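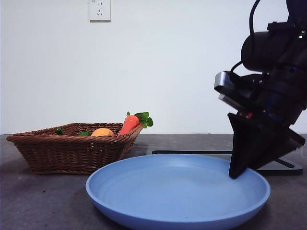
Blue plate and wicker basket with play food.

Lollatholm Family Centre: progress report to the Usmani Fund, second period

Prepared by Yesenia Quintero, centre manager

This report covers the six months to the end of August. The grant was given towards repairs to the hall roof, a new heating system and longer opening hours during the winter.

Building work

The hall dates from 1896 and the north side of the roof still had most of its first slates. Sarnell, the contractor, began in April and found more rot in the rafters than the survey had shown. Two had to be replaced in full and a third was strengthened with a new length of timber. This added £2000 to the bill, which we paid from our own reserves with your agreement. The slating is finished and the gutters have been renewed on both sides.

There was one leak over the back corridor after heavy rain in June. Sarnell came back the same week and refitted the lead around the chimney. It has stayed dry since. 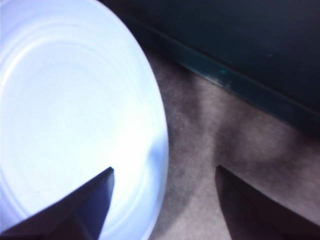

Heating is behind schedule. The old boiler has been taken out and the pipes are in, but the new unit from Sornamex was delayed twice and we now expect it in October. We have asked for a firm delivery date in writing. If it slips again we will hire heaters for the hall and move the evening groups into the smaller room, where the electric radiators still work.

Use of the centre

We recorded 727 visits in the period, slightly fewer than in the same months last year. The hall was shut for five weeks while the scaffolding was up, so we had expected a bigger drop. The lunch club moved to the chapel during that time and most of its regulars went with it. The toddler mornings carried on in the small room – a tight fit, but parents kept coming. The advice desk lost three sessions and has made up two of them.

Spending

All of the roof money has been spent. £4000 of the heating money is unspent and will be paid to Sornamex once the boiler has been fitted and tested. We have not yet drawn on the sum for winter hours.

Next period

Longer opening starts in November, with the hall open until 8pm on two evenings a week. We need one more paid member of staff for this and will advertise the post in September. The side door also needs a new lock and closer before then. We have one quote and are waiting for a second.

The invoices and the contractor's completion certificate for the roof are being sent separately.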